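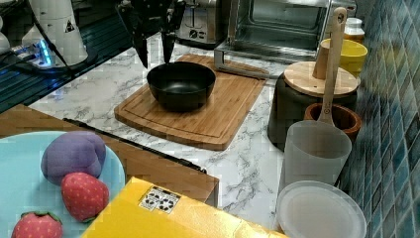
The town of Jengate has 266 households and, as of last July, one shared opinion about toast, which is that other people make it wrong.

I went there to write about bread. The bakery, Dwivedi, had been getting attention from the sort of people who drive two hours for a loaf and photograph it on the hood of the car. I expected to spend a day among sacks of flour. I did spend a day among sacks of flour. But every conversation slid sideways, usually by the second cup of coffee, into what happens to bread after it gets home and starts going stale.

"Fresh bread is easy to have opinions about," said Kanchan Tripathi, who runs the bakery and gets up at an hour I won't repeat. "It's good. Fine. Come back on day three and tell me who you are."

Day three, in Jengate, is a test of character. There are the freezers, who slice the whole loaf the minute they walk in and bag it up like evidence. There are the bread box people. There is a man named Orest Palamarchuk who keeps his cut side down on the counter under a dish towel and has done so for 40 years, through two marriages, one of which he says ended partly over the crumbs.

And there is Gemma Marsden, who taught school for most of her life and now writes a newsletter called Zernen, which goes out to 67 subscribers and is devoted entirely to leftovers. Her piece on reviving a stale loaf drew more mail than anything she has printed. Her advice was to run the crust quickly under the tap and put the loaf in a hot oven until it crackles. Half the letters thanked her. The other half, she said, "wrote as though I'd told them to wash a cat."

I've tried it. It works, provided the loaf is whole, the crust is thick, and you eat the thing right away. By suppertime you own a doorstop.

## The crumb party

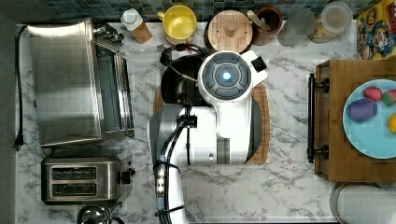 Stale bread has always had a public relations problem. It's frugal food, and frugal food is only charming once somebody else's grandmother has made it. The equipment is humble too: a wooden board with rounded corners, like the one on the marbled counter in the photo, will see you through nearly all of it. Add a knife with teeth and a bowl for the crumbs and you are fully outfitted, to the sorrow of everyone who sells kitchen gadgets.

Aurelio Palacios cooks at Dikevow, the only restaurant in town with tablecloths, and he buys Tripathi's unsold loaves every afternoon. He tears them by hand. He was firm about this. A cube, in his view, is a shape invented for boxes, and a torn piece has ragged edges that go brown and hold on to oil. He fries them slowly with garlic and an amount of salt that made me look away, then throws them over beans, greens, soup, and once, on a slow night, ice cream.

"How was that?" I asked.

"Cold," he said.

His bread soup is the best thing on the menu and the worst seller. For a while he listed it under its honest name and sold 2 bowls a week. Then he called it "country tomato" and it picked up a little. He is considering putting a leaf on it.
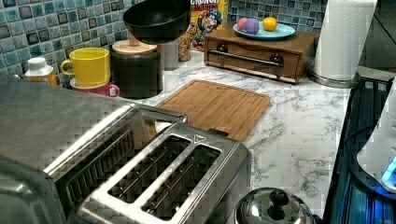
The most serious disagreement in Jengate, though, remains the refrigerator. Tripathi says never. Bread goes stale faster in there than it does at room temperature, she told me, and she told me again as I was leaving. Palamarchuk says never, with feeling. Yogesh Kanaujia, who drives the bakery van and has presumably handled more of this bread than anyone alive, keeps his in the fridge, next to the pickles.

"It doesn't get moldy," he said. "I toast it anyway. What's the problem?"

I put this to Tripathi, who was quiet for a moment and then asked whether he'd said it in front of customers.

He gave me a slice before I caught my ride home, toasted dark, with too much butter and a faint note of dill. I ate it standing in the bakery parking lot, facing away from the window.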